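Tostilero lots back on the market in Kekstead
Posted 03/11/2018
Filed under: Real Estate, Local

The Tostilero land on the north side of Kekstead is for sale again. 43 lots this time, down from the 77 in the old plan. Sales open Saturday at the site office on Pitik Road, doors at 10.

Seller is Ansari Land, which bought the whole parcel in January after the first developer let its permit run out. No price given for that deal. The county deed lists only the transfer, not the amount.

Lots are bigger than before. Smallest is just under half an acre, the largest, up against the creek, a little over two. Corner lots cost more. Ansari hasn't put out a full price sheet yet, says it will be handed out at the door and go online the following week. 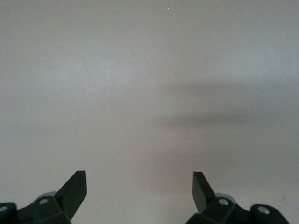
A plain pale gray surface, with one tiny white speck.

Water and sewer are in for the first phase, which covers the lots along Pitik Road and the two short streets behind it. Second phase has power at the street but no sewer, and buyers there will be asked to wait or put in septic at their own cost. That was a sore point at the last town meeting. Several people on the east side have wells and wanted to know how far a septic field has to sit from the property line. Town engineer's office is supposed to send a written answer. Nothing as of Friday night.

Roads: the main loop is paved. The side streets are gravel and stay that way untill most of the first phase is built. Town takes over plowing only after paving, so owners split the cost of snow removal for now. Read that part of the contract.

House rules are lighter than in the 77-lot plan. No minimum two-car garage. Sheds allowed, one per lot. No metal roofs facing the road, which was in the old rules too and which a lot of folks thought would go. Fences up to six feet in back, four in front. Short-term rentals not allowed in phase one, phase two still being worked on. 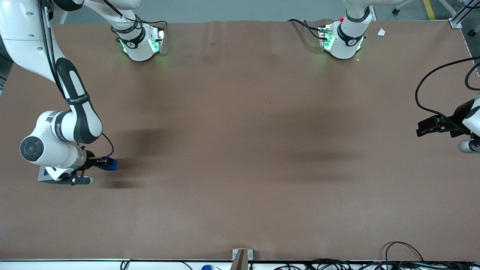
A deposit holds a lot for 40 days. After that the buyer has to show a bank letter or the lot goes back on the list. Deposit is refundable in the first 10 days, no reason needed, and after that only if the soil test fails. People who put money down under the old developer do not get a place in line, Ansari says, but they can bring their paperwork and ask about a credit. How much of a credit, not clear.

The creek lots are a separate matter. Part of that strip is in the flood zone on the current map, and a new map is due. Lenders may want flood insurance either way. The sales packet has the old map in it, so check with the town before you sign anyting.

The walking path from the old plan is still in, shorter, and ends at the Pitik Road culvert. The playground is out.

Parking Saturday is on the gravel side of the site office, not along Pitik Road, deputies will be ticketing. If it rains the lot tours move to Sunday, same hours. Price sheet will be added to this story when we get it.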